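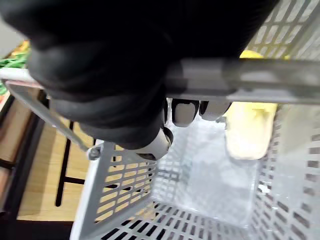 Teaching a robot to do the weekly shop has kept the Vencombe group busy since April, and their newest result is a lovely one. Their method, called Ranano, lets a robot learn how to hold something and how to carry it as two separate skills, then blends them on the fly. Baskets are the big test. A flat plastic handle with gloved fingers curled right round it looks easy enough, but the load hangs below and shifts as the arm moves, and the pivots at each end let the whole thing swing!

Sabina Weerasinghe and Lakmal Sheikh trained the system on 1638 short recordings of people guiding the hand through the job. They then gave it 183 fresh tries with baskets it had never met, filled in all sorts of ways. It finished 60 more of them than the group's older method, and it learned a new handle from up to 18 recordings - a tiny number for this sort of work.

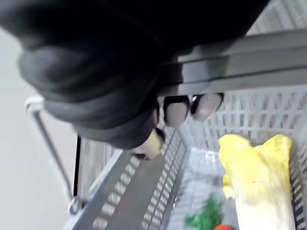 The gloved hand gripping a rail, with vegetables in the crate below.

"I was grinning all afternoon," says Weerasinghe. "It shifts its thumb a little when the weight moves, and we never told it to do that."

Shona Quinlan is now leading the next stage, where the robot has to pass a full basket to a person and feel when to let go. The recordings will be shared with other labs once Dagný Juhl has finished checking them.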